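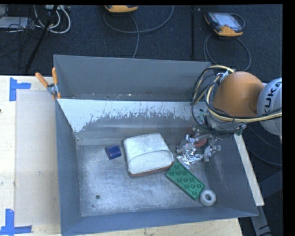

Dear friends at the Dusudeo fund,

It has been a good, busy stretch here in Hodville, and I'm so glad to be able to tell you where your $500 has gone! The Rind sorting project has now held 18 sessions, and the odds and ends that used to sit in boxes for months are finally getting a proper look. Small things still take us the longest. Toy building blocks are easy to place, but pouches have to be opened and checked, and crumpled wrapping gets in among everything (we find it in nearly every load, I'm afraid).

We spent part of the grant on 30 lidded tubs from Kornov, and the new labels are up on all but eight of them. What remains will go toward shelving for the back wall, which we hope to have up by January. I'll write again once it's in, and thank you, truly, for your patience with us.

Rind Project, Hodville | Contact us | © 2018 | Back to top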